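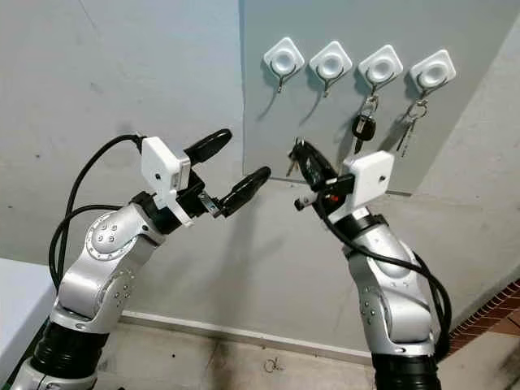
From: Greer Geddes
To: robotics club list
Date: December 10, 2024
Subject: Re: Keys task for the January open evening

Lyle Van Dusen wrote:

> Good news from the Flada bench. We've got 200 runs of the keys task
> saved now and the Pistov team have trained on them. Success is at 96
> per cent. I'd like to put it forward as our main demo in January and
> ask for another 400 runs on top. Any objections?

A few, Lyle.

96 per cent of what? If a run counts as good when the keys change grippers, say so, and give us a separate figure for getting the ring over the hook. I've read the log twice and can't tell which one you mean. Dropped keys seem to be marked "reset" and left out of the total — I'd count those as failures.

I'm also not sold on the handover. The right arm has the car key, there are free hooks on the panel, and we pass it to the left arm first. Fine as an exercise in two arms working together, but a parent will ask why one arm can't do it and I'd like us to have an answer.

Before anyone sits through 400 more, could we try 2 things: move the panel a hand's width sideways, and use a bunch of keys it hasn't been trained on. Rirkow's group did that with their cup stacker and their score fell badly.

If it copes, I'll happily back it for January. Until then I'd keep the Oyelaran sorter as the main demo — dull, but we know what it does.

Greer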